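Learning Pages > Machines > How Robots Learn > Collecting Examples

How a robot gets its examples

Print this page | E-mail this page

10 March 2023

A robot arm does not know how to pick things up. It has motors, joints and a gripper, and it will move wherever its program sends it. Working out where to send it is the hard part. One way to solve the problem is to give a computer program many examples of the job being done and let the program find the pattern. This page explains how those examples are collected.

What is an example?

In this kind of work, an example is a recording of one try at a task. It has two parts.

The first part is what the robot could sense. This usually means pictures from one or more cameras, plus a list of numbers giving the angle of every joint and how far open each gripper is.

The second part is what the robot was told to do at that moment. This is called the action. An action might be "turn this joint a little" or "close the gripper".

Both parts are saved many times each second. When they are lined up in order, they make a full record of the try, from start to finish. The people who do this work call one record an episode or a demonstration.

Who moves the robot?

Usually a person does. The person, called the operator, holds a set of controls, and the robot copies the operator's movements. With 2 arms, the operator uses one control for each hand. Moving two arms together takes practice, and the first recordings from a new operator are often thrown out.

Real and simulated robots

Examples can be collected with a real robot or with a simulated one. A simulation is a computer program that works out how objects would move, fall and bump into each other. It then draws the result, including light and shadows. The table, the floor and the arms are all made of numbers.

The Dika project collects its examples in simulation. The operators work in Juvdale and Lund, and all of them use the same virtual table. The project plans to have 3,000 episodes saved by the end of June. 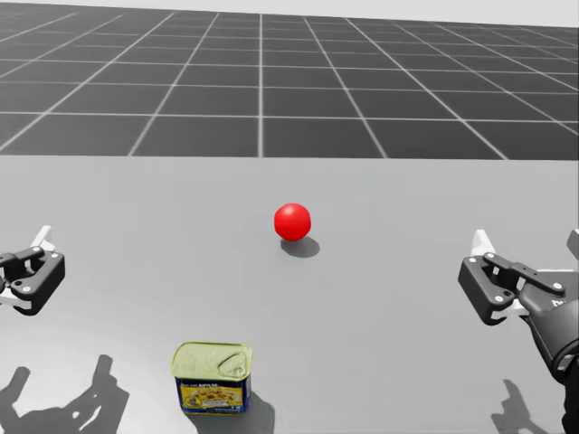
Simulated arms at a simulated table.
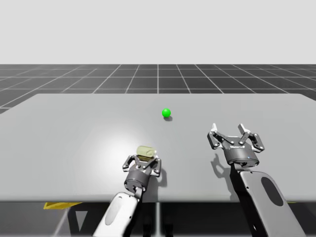

Simulation has some clear advantages. A dropped object does not break. The table can be cleared and set again with one command. The program also knows the exact position of every object, so nothing has to be measured with a ruler.

It has drawbacks too. Simulated objects do not slide, bend or squash quite the way real ones do. A program that learns only from simulated examples may make mistakes when it is moved to a real arm. Engineers call this the reality gap.

Why change things between examples?

Suppose every example used the same ball in the same spot. The learning program might find a very simple pattern: go to that spot and close the gripper. It would not need to look at the ball at all. If you moved the ball the width of your hand, the robot would close its gripper on air.

To prevent this, the setup is changed between episodes. Objects are put in new places. Colours are swapped. The arms begin in different positions, and the camera may be moved as well. The Dika operators have a list of 18 changes and must use at least one of them before each new episode.

Checking the examples

Not every episode is kept. At Brusten, where the recordings are stored, each one is played back and given a label. The labels are:

- Success: the task was finished.
- Failure: the task was not finished.
- Fault: something went wrong with the recording itself, such as a missing camera view.

Faults are deleted. Failures are stored in their own folder, as they can be useful for teaching a program to tell a good try from a bad one.

What happens next?

The saved episodes go to the learning program. It looks at a moment from an episode and guesses the action. The guess is compared with what the operator did, and the program is adjusted slightly so its next guess is closer. This is repeated a very large number of times. After that the program is tested with setups that were not in the examples.

Words to know

Gripper: the part at the end of an arm that holds things.
Episode: the full record of one try.
Operator: the person controlling the robot.
Simulation: a computer model of objects and how they behave.

Related pages

What is a joint?
How cameras measure colour
Friction and why things slip
Testing a robot program
Sensors in the home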